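What a simulated block test does and does not tell you

27/02/2021

I have now read the Brultlow paper three times, which is more than I planned, and I am still not sure what result I am supposed to be excited about.

The short version, for anyone who hasn't seen it passed around. Delphine Bellamy's group trained a policy called Tarine entirely in simulation. An arm on a tabletop, colored blocks, a typed instruction like "put the green one next to the red one." The claim is that if you swap the background of the simulated room often enough during training, the policy stops caring about the background at all, and you can then drop it into rooms it has never seen. They call the background-swapping part Henare. The headline is that Tarine with Henare does much better in new rooms than Tarine without it.

Fine. I believe that. I would have believed it without the paper. If you train a network on one room it will learn that room, and if you train it on lots of rooms it will have a harder time cheating. People have been randomizing textures and lighting for years and it helps. What I want to know is how much it helps with something I care about, and there the paper goes quiet.

Start with the evaluation. There are 2,323 test episodes, a number that shows up in the abstract, the introduction and again in the caption of the main table. It sounds like a lot. Go to the appendix and you find that all of them come from 8 backdrops, and that the block layouts are drawn from the same generator used in training. So the sample size for "new rooms" is eight. I don't care how many times you shuffle the blocks in front of each one. If two of those rooms happen to be easy, the average moves, and there is no per-room breakdown to check.

Then there's the question of what a backdrop even does here. It's a picture wrapped around the table. The light on the table doesn't have to agree with the light in the room, and nothing in the room can get in the arm's way. A policy that ignores all of it is doing the right thing, but it's also a pretty cheap thing to learn when the tabletop is the only part that ever matters. I would like to see a baseline where they just crop the input to the table. Lorraine Kettle asked for exactly this in the comments on my last post and I haven't got a better suggestion. If cropping gets you most of the gain, Henare is a very expensive crop.

I did try to run it. The released code installs, which puts it ahead of most, and the checkpoint loads. With four seeds I get success rates roughly in line with theirs on their own backdrops. With backdrops I pulled in myself (living rooms, a stairwell, a couple of studio interiors) the spread between seeds got wide enough that I wouldn't want to rank anything by it. That may be my setup. I changed nothing except the images, but I've been wrong about that sort of thing before, and the Zotommont mess last year was entirely my fault.

What I'd want before taking the claim seriously: scores for each room, the crop baseline, and one real table with one real arm. The last is the hard one and I understand why it's missing. But the word "transfer" is in the title, and so far it means transfer from one render to another. Bellamy says in the discussion section that hardware results are coming. I'll rerun everything when they do, and in the meantime I'm going to put the crop baseline together myself, probably in February if the GPU queue lets up, otherwise whenever. 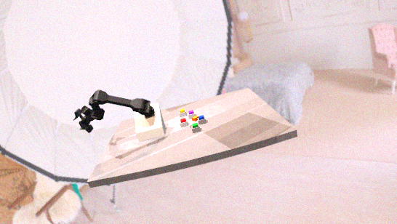
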